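Sorting building bricks by color

Three open-front bins are enough for most sets. Put them side by side at the back half of the table, and tape two together if they drift apart. 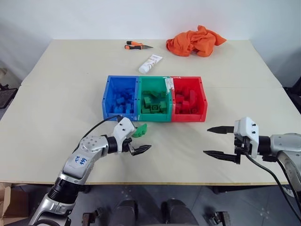

Tip out a small pile at a time - 21 bricks is plenty for one round. Big ones go first.
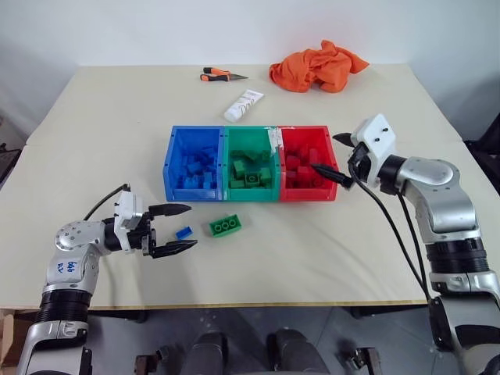 Check the floor before you put the bins away. Strays on the table are easier, like the blue and green ones lying hollow side up in front of the bins. Drop each in its own color. Allow 6 minutes.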